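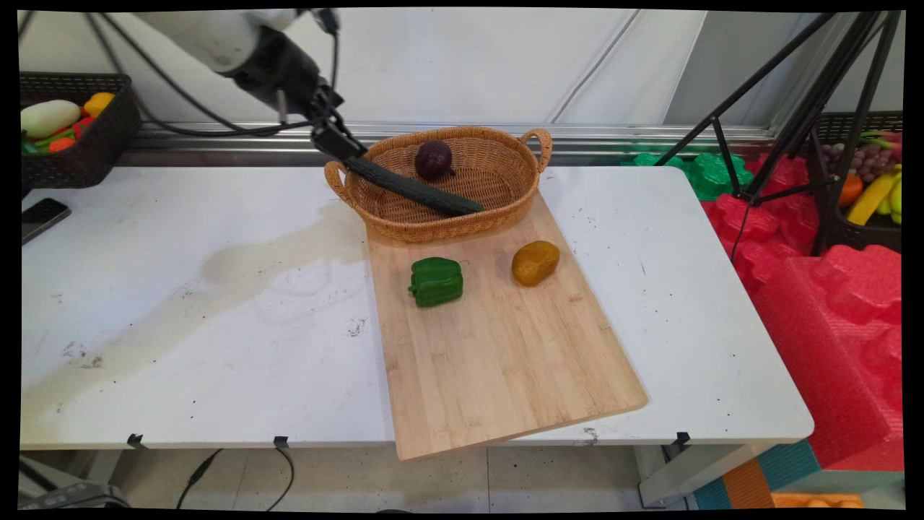 By the Nullero Communications Office
Published in December | Food and Community

Nullero Opens Enrollment for Winter Vegetable Share in Endville

ENDVILLE -- Nullero, the regional produce cooperative, today opened enrollment for its winter vegetable share, a weekly household delivery program that will serve Endville and the neighboring community of Livenitz. The program has places for 346 households in its first season, of which 200 are reserved for residents enrolled at a reduced rate.

Each share will contain a mix of storage crops and greenhouse vegetables selected by the cooperative's packing staff. Typical contents include potatoes, onions, carrots, winter squash, cucumbers and bell peppers. Contents will vary from week to week according to supply, and members will receive a printed list with every delivery, together with storage instructions and two recipes.

The winter share extends a summer program that Nullero has operated for three seasons. Members of that program asked repeatedly for deliveries to continue after the close of the outdoor market, and the cooperative's board approved the extension this fall following a review of cold storage capacity at the Villaseñor Road warehouse.

"Our members have told us that they cook at home more often in winter and have fewer places to buy fresh vegetables," the cooperative said in a statement. "The warehouse now has the space to meet that need, and our growers have planted for it."

Vegetables will be supplied by 18 member farms. Under the terms of the program, farms are paid a set price agreed before the season begins, with payment issued at the end of each delivery month. Nullero has also set aside 1000 square feet of the Villaseñor Road warehouse for sorting and packing.

Deliveries will be made to the home within Endville town limits. Livenitz members may collect their shares from the public library parking lot between 4 p.m. and 6:30 p.m. on delivery days. Shares that are not collected by closing time will be donated to the Livenitz food pantry.

Households may enroll at the Nullero office or by mail. Applicants for the reduced rate should include the one-page eligibility form, available in English and Spanish. Members of the summer program must submit a new application, as enrollment does not carry over.

About Nullero

Nullero is a member-owned produce cooperative based in Endville. It operates a seasonal market, a vegetable share program and a wholesale service for schools and restaurants.

Media inquiries: Nullero Communications Office, Villaseñor Road, Endville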